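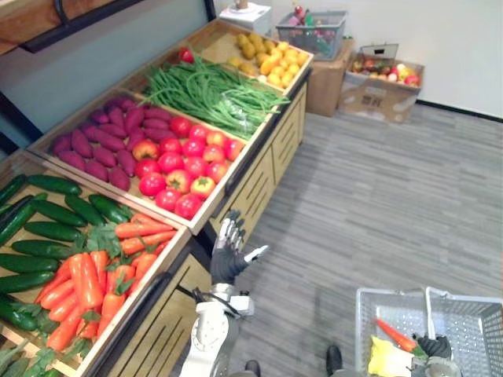
4. From Shelf View to Grasp: The Bamard Stack

4.1 Why two views

Picking produce from a tiered stand is a lovely problem for a control stack, and a harder one than we expected when we moved Bamard out of simulation and into the mock store at Pumville. The items are artificial, so nothing bruises and the same tomato can be picked all afternoon. Their geometry is still rich. Carrots come with leafy tops that confuse any segmenter trained on clean roots. Cucumbers lie nearly parallel in overlapping rows, and the seam between two of them is often only a thin line of shadow. Round items sit in mounds where taking one changes the support of the next.

Bamard splits the work between two views. The head view chooses a tray and an item class, and keeps track of the basket on the floor. The wrist view takes over once the hand is near the tray and decides which item of that class to take, and from what direction. Earlier versions fused both streams into a single scene model before planning anything. We dropped that design. The two streams disagreed most when the hand was close to the produce and hid part of it from one camera or the other, and fusion averaged the disagreement into grasp poses that fit neither view.

4.2 Close-range perception

Habte is our name for the close-range module. It takes the wrist stream and returns a ranked list of at most 7 grasp candidates, each with an approach direction, a finger spread and a clearance value for every nearby surface. Crate walls are treated as first-class objects, with their own masks and planes. This turned out to be one of the happiest choices in the whole project! A divider board is long, straight and light in color, so it can be fitted reliably even with fingers across part of the image, and it gives the planner a stable local reference that does not depend on calibration between head and wrist.

The fingers themselves are masked using the joint readings and a rendered hand model. Figure 3 is a good test of this step: the fingers hang over a crate of dark green cucumbers, with leaves spread among them and a long red pepper standing out toward the fingertips.

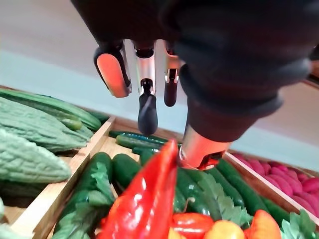
Color alone would make the pepper the top candidate in a crate like that, whatever the shopper asked for. Habte therefore scores class and graspability separately and multiplies them only at the end. A wrong-class item is kept in the list as an obstacle, with its own clearance value, so the planner knows to come in beside it. Leaves get a third label, soft clutter, which fingers may touch at low speed but may not close on. Before we added that label, the planner refused almost every cucumber that had foliage lying over it.

4.3 Planning and hand-off

Control passes from head to wrist when the fitted divider plane has been stable for 5 consecutive wrist frames. We tried a plain distance threshold first and found it brittle – the trays sit at different heights, and one threshold could not serve them all. After hand-off, the arm follows short approach segments and Habte re-ranks its candidates between segments. If the leading candidate drops out, Bamard moves to the next one without retreating, as long as the clearance values allow it.

Placement runs the other way. The basket is found in the head view, and its rim is fitted as a closed curve, with the handle masked out as an obstacle.

4.4 Logging and replay

Every run is recorded in Ivness, our replay tool. It stores both camera streams, joint states, candidate lists and the reason each candidate was rejected. The log used in this section holds 2,663 approach segments, of which we set aside 1,000 for tuning the clearance weights and kept the rest for evaluation. Being able to scrub back to a rejected grasp and rerun Habte with one weight changed has been a joy, and we would urge anyone building a similar stack to write the replay tool first. The weights used in Section 5 are those selected on the tuning portion, with no further changes made for individual trays.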